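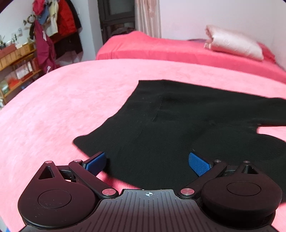 About Dridano

Dridano is a small company for the care of clothes and bed textiles. We wash, we fold, we repair small damages, and we teach people how to keep their things at home so that they last longer. We started in the Brirklow quarter, in 2 rented rooms above a bakery, and our workshop is still in the same street.

What we do

Most of our customers come with knitwear. A knitted garment is more sensitive than people think. If it hangs on a hook for a whole winter, the shoulders become long and the sleeves do not return to their size. For this reason we always fold knits. We lay the piece flat on a soft surface, for example a fleece blanket on the bed, and we spread it with the hands until the seams are where they should be. Then the sleeves come in, and the body is folded over them. Black knitwear takes more attention. Every light fiber is visible on it, so we go over it with a brush before it is folded, and again after.

Jackets and coats may hang. We prefer a rack where each coat has its own place, because a coat pressed between other coats keeps the creases.

The second part of our work is blankets, quilts and pillows. We collect them in May, when families change to the lighter bedding, and bring them back clean and folded. A fleece blanket must be washed cool and dried without strong heat. Too much heat makes the surface hard, and this cannot be repaired.

Home visits

Many customers asked us if we could come and help in the bedroom itself. Now we do this regularly. A home visit takes one morning and begins at 10. We work on the bed, as it is the biggest flat surface in most homes, and we ask you only to clear it before we arrive. Together with you we look at each piece and decide if it should be folded, hung, repaired or given away. We do not push anybody to throw things out. If you want to keep 101 sweaters, we will find a way to fold 101 sweaters.

In small rooms, where two beds stand close together, we use one bed for sorting and the other for the finished piles. An open shelf is useful for small boxes and packages, and there is no harm if a plant stands between them. Heavy textiles should go low, and the things you wear every week should be at the height of your hand.

The Wanyama method

Our folding is based on a method we call Wanyama, after the street where our first course was held. It has few rules. Every garment is folded from the seam and not from the edge. Every pile must be possible to lift with one hand. Nothing is put away damp – also not "only a little damp". The course has been taken by 515 people until now, and we still give it in the evening, in a small group, with your own clothes and not with samples.

Where you find us

The workshop is open in the mornings and again from 4 p.m. You can leave your textiles at the counter in a bag with your name on it. For big quilts please write to us first, as our storage space is limited. Customers in Vistisa can use the collection point at the post office there.

We answer all messages ourselves, usually on the same day.

Recent from Dridano

How to fold a cardigan with buttons
Fleece blankets: washing and drying
What to hang and what to fold
Collection point in Vistisa – new opening hours
Evening course: places for May
Small repairs and price list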